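Acta da reunião de coordenação, programa de drones de carga
Julho, início às 14 h, sala pequena do primeiro andar
Presentes: Oľga Rusnák (preside), operações, estruturas, certificação, compras. Propulsão entrou a meio do ponto 2.
Acta: compras

1. Acta anterior
Aprovada sem alterações. Fica só a correcção do nome do fornecedor, é Wimska e não Winska, estava mal em duas páginas.

2. Ensaios do Flasik
Voo pairado com carga feito, dados descarregados, relatório por escrever. Operações diz que a vibração no braço traseiro esquerdo continua, menos do que em Junho mas continua. Estruturas acha que é a fixação do motor, propulsão acha que é a hélice. Discussão longa. Decidido: trocar primeiro as hélices, repetir o mesmo perfil de voo, só depois desmontar a fixação. Oľga não quer as duas coisas mexidas ao mesmo tempo, senão ficamos sem saber.
Limite de vento para os próximos voos mantém-se. Pedido de operações para o subir: recusado por agora, volta quando houver relatório.
Guincho: o cabo novo chegou, falta o certificado. Sem certificado não se levanta carga. Compras insiste com a Wimska ainda hoje.

3. Baterias
Lote 3287 devolvido, células desequilibradas logo na primeira carga. Fornecedor aceita troca mas quer os registos do carregador. Propulsão envia. Entretanto voa-se com o lote antigo, que tem 100 ciclos feitos no conjunto mais usado. Propulsão pede inspecção antes de cada voo, aceite, entra na lista de verificação.
Armário de armazenamento: continua por comprar. Dois orçamentos pedidos, um recebido.
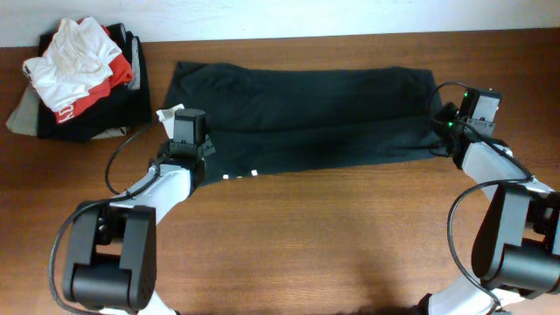
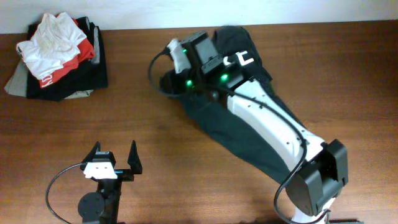
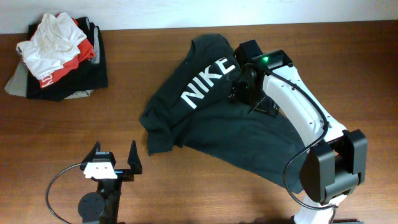 Nas três: tampo de madeira, pilha de roupa dobrada ao canto.

4. Autorização de voo, campo de Clasham
Pedido entregue. Devolvido com perguntas sobre a zona tampão do lado da estrada e sobre a perda de ligação. Certificação já tem resposta para a primeira, a segunda depende do texto de operações, que está atrasado. Operações diz que entrega até ao fim do mês. Oľga pede que fique escrito: até ao fim do mês.
Se a autorização não vier a tempo, os voos longos passam para depois do verão. Alternativa no campo antigo posta de parte, pista curta demais e há vizinhos.

5. Software de navegação
Versão nova da Pillay instalada só no aparelho de bancada. Regresso automático funciona em simulação. Falta ver o comportamento com GPS degradado, o ensaio da semana passada foi interrompido por falta de tempo e não conta. Ningúem instala no aparelho de voo sem ok escrito da certificação.
Estruturas pergunta se os registos podem sair num formato que se abra sem a ferramenta deles. Não se sabe. Compras pergunta à Pillay.

6. Demonstração
Cliente quer ver entrega com guincho, não só aterragem. Propulsão prefere aterragem, gasta menos e corre menos risco. Sem consenso. Fica dependente do ponto 2 e do certificado do cabo. Oľga fala com o cliente e traz resposta.
Transporte do aparelho: carrinha alugada, a mesma da outra vez se houver.

7. Outros assuntos
Chave do contentor desapareceu outra vez. Quem a tiver que a devolva.
Férias: enviar datas a Oľga, faltam 2 pessoas.
Formação de piloto remoto, renovações a tratar em Setembro, certificação faz a lista.

Acções
Operações: relatório do voo pairado; texto sobre perda de ligação
Propulsão: hélices novas; registos do carregador
Compras: certificado do cabo; segundo orçamento do armário; pergunta à Pillay
Certificação: resposta sobre zona tampão; lista de renovações
Oľga: cliente

Próxima reunião à mesma hora, sala a confrmar.
Encerrada às 16 h.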